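Looking after a little gooseneck lamp

I do love a small desk lamp for sewing and letter writing, and a glossy one shows every fingerprint, so mine gets a going-over one Wednesday in two.
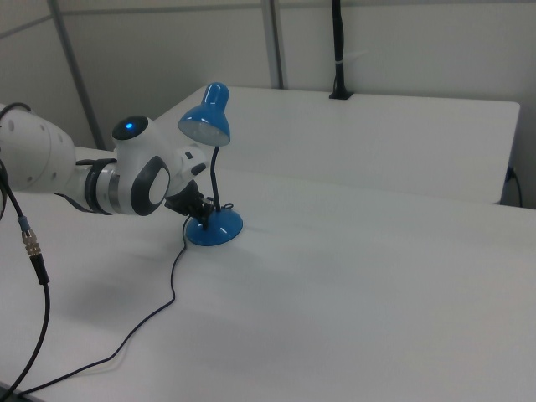
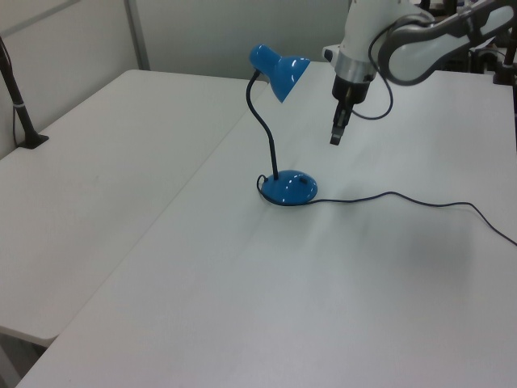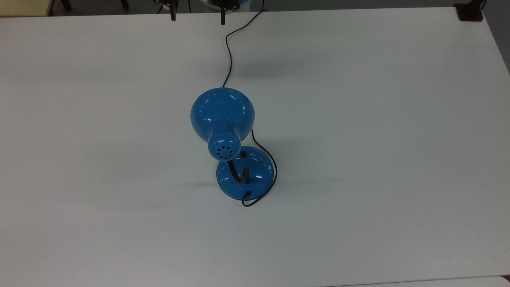

The blue lamp on the white table, flex and all.

Unplug it first and let the bulb cool right down, even if you've only had it on while the kettle boiled. Wipe the shade and base with a barely damp cloth, then buff with a dry one (an old pillowcase is lovely for this!). For any little holes at the back of the shade, a soft dry paintbrush lifts the dust out nicely. Bend the neck gently, using both hands, and keep the flex away from the table edge, where a sleeve might catch it.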